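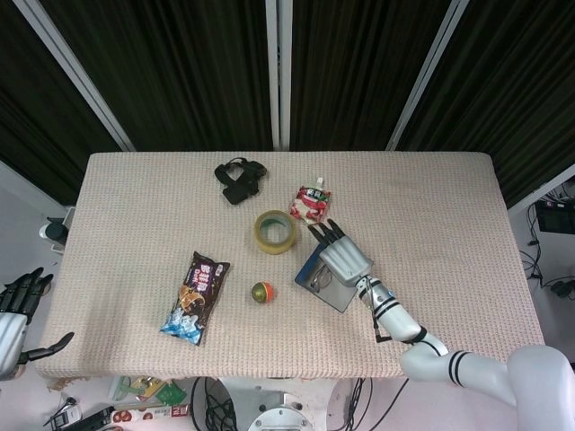 # Setting up a tabletop cell safely

These are the working rules for tabletop manipulation at Brandgate. They apply to anyone running an arm with a multi-fingered hand, whether under teleoperation or from a stored program.

## Before power-on

1. Check that the cloth lies flat and does not hang where a finger could catch it.
2. Move anything left on the floor clear of the base and the walkway. Cables count.
3. Keep a strip of 200 mm along the front edge of the table free of objects.
4. Press the emergency stop, confirm the drives drop out, then reset it.

## Choosing objects

Use light items with no sharp edges. Food packets and drink pouches must be sealed. Anything with lenses, such as glasses, goes down with a soft surface under it and is handled at the lowest grip setting.

Put soft items towards the back — straps and fabric tangle in finger joints — and leave space round whatever is to be picked up.

## Running

Limit hand speed to 300 mm/s for the first 20 cycles of any new layout. One person holds the stop and does nothing else. The operator says "moving" before every start.
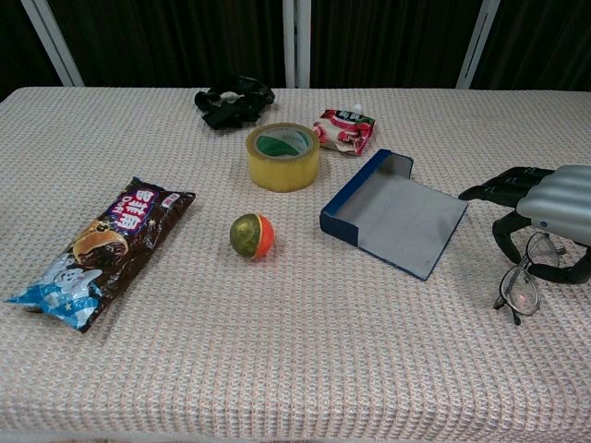 **Can I reach in to straighten an object between cycles?**

Only with the drives off. A paused arm still counts as live, so press the stop first and tell the operator before you put a hand over the table.

## Afterwards

Park the arm, switch off and write up any contact or dropped item on form 649. Completed forms go to Charito Sarmiento.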